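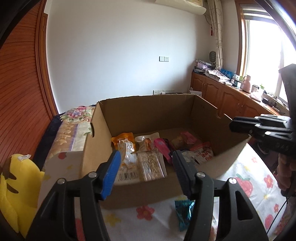
Packets of snacks in an open cardboard box

I have a bit of a bee in my bonnet about hot springs, and if you've ever been stuck next to me on a long coach journey you'll have heard most of this already. Sorry. It's going in writing now.

I think we've got completely the wrong idea of what makes a natural wonder worth seeing. Every list you read goes for the biggest and the loudest. Tallest waterfall, deepest canyon, widest crater. And I do love a big waterfall (who doesn't?), but I've come home from a few of those places feeling oddly flat, and I've come home from small, smelly, steaming puddles wanting to tell everybody I know.

Take Vusilura. I'd never heard of it until my friend Trí Hà sent me a message that just said "go before it gets popular", with no explanation at all, and then didn't answer her phone for a week. So I went! It's a valley of small geysers and mud pools about an hour's walk from the village of Ninh, and the biggest geyser in it throws water up to about the height of a garden shed. That's it. There's no grandstand, no countdown clock, no man with a microphone. You sit on a rock, you eat your sandwich, and every so often the ground clears its throat and spits.

I stayed for 3 days. I'd meant to stay for an afternoon.

What got me was the colour. The edges of the pools go from a rusty orange to a green like old copper and then, right in the middle where it's hottest, a blue so clear you feel you could fall into it (please don't, it would be the last thing you did). The orange and green are living things, mats of tiny microbes that like their bathwater at a temperature that would finish the rest of us off. I knew that in the way you know things from school. Crouching down and seeing the stripes for myself, with my glasses steaming up every ten seconds, I felt I'd learnt it all over again.

Then there's Solton, and Solton is the place that makes me cross. Solton's geyser is enormous. It goes up 42 metres on a good day, and a visitor wrote about it in 1854 in the sort of breathless prose people used for that kind of thing, all trembling earth and the fury of the deep. By his account he had it to himself apart from a guide and two mules. I went in November, out of season, in sleet, and I had it to myself apart from around 120 other people, most of us holding phones over our heads. It went up, everyone said "ooh", it came down, and the car park was jammed before the steam had cleared. I was in that jam too, so I'm not pretending to be any better.

Was it impressive? Of course it was. But I couldn't tell you a single thing about it beyond the height, and I only know the height because it's printed on the tea towel I bought.

My grumble is really with the way we measure these places. If height is the only thing you're told to look for, height is all you'll see, and once you've seen it you're done and might as well go and find the toilets. The boardwalk at Solton runs past a whole slope of little vents with yellow crystals growing round their mouths like sugar on the rim of a glass. I watched a family go straight past without slowing down, and I can't blame them, there wasn't so much as a sign. All the signs pointed to the big one.

People say to me, well, you're a bit odd, most visitors want a spectacle and they've only got the one day. Fair enough. I've travelled with small children and I know that "let's look at some bacteria" isn't a winning line at four in the afternoon. But I took my niece to the warm spring at Plomstead when she was six, and it's barely a trickle out of a bank behind a field of sheep, and she spent the entire time putting one hand in the spring and the other in the cold stream next to it and shrieking. She still talks about it. She has no memory whatsoever of the cathedral we did in the morning.

The other thing people say is that the small places are better off being left alone, so would I kindly stop going on about them. I've more trouble answering that one. The crust round a hot pool can be as thin as a plate, and one careless boot will spoil something that took centuries to build up. At Vusilura there are bits of blue rope strung between sticks and a hand-painted board asking you to keep behind them, and when I was there everyone did. Would they if ten coaches a day turned up? I doubt it. I went back and forth over whether to name the valley at all, and Trí says I should have kept my mouth shut.

Still, I don't think the answer is to send everyone to Solton for ever and let them think that's what a hot spring is. I'd like a few more signs pointing at the little things, and a bench or two. And if you've got a dull patch of warm ground near you that never makes anybody's list, take a flask and give it a whole morning. Wear old shoes, though. The smell of eggs never did come out of mine.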